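How a Drawer Slides

A drawer is a box with no lid that moves in and out of a bigger box. The bigger box is called the cabinet. Push or pull the drawer and it travels in a straight line. This page covers the parts that make it do so.

Start with the front panel. It is the only part you see when the drawer is closed. It needs somewhere to hold, such as a knob, a handle or a slot cut into the panel. A small white cabinet with three drawers can use slots and have nothing sticking out.

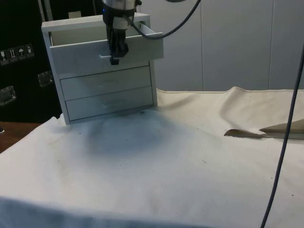
The slide

Many drawers rest on a slide, a long thin strip of metal fixed along the side. A matching strip is fixed inside the cabinet. One strip guides the other, so the drawer cannot wander left or right. Screws hold the strips in place. If a screw works loose, the drawer may rub or jam. 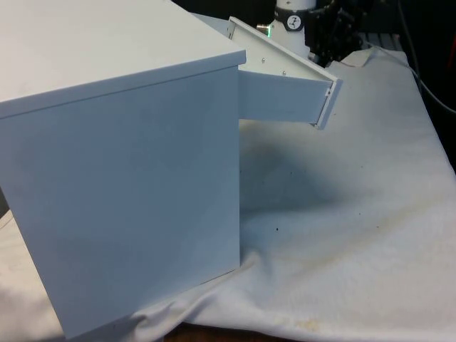
Metal slide along the upper edge of the drawer's side. Two small screws are set into it.

The gap

A drawer must be slightly narrower than its opening. The space left over is called clearance. Too little clearance and the drawer sticks. Too much and it rattles. Wood swells in damp air, which is why a wooden drawer that runs well in November may stick in summer.
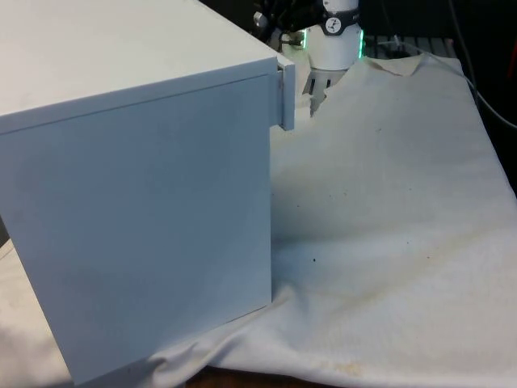 Drawer front standing a little way out, with a small dark gap behind it.

Friction and force

Friction is the force that resists sliding. A full drawer presses harder on its slides, so there is more friction and you must pull harder. Pull near the middle of the front. Pulling at one corner twists the box. 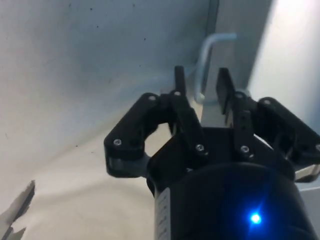

Photo: Starus / Hywel Eynon

Try it: open an empty drawer with one finger. Add four heavy books and open it again. Write down what changed.

Comments (2)

Owen: mine sticks on the left side only
Zorkosero: We did the book test with 6 books. Much harder to pull.

Shared 8 times

Contact | © Starus | Back to top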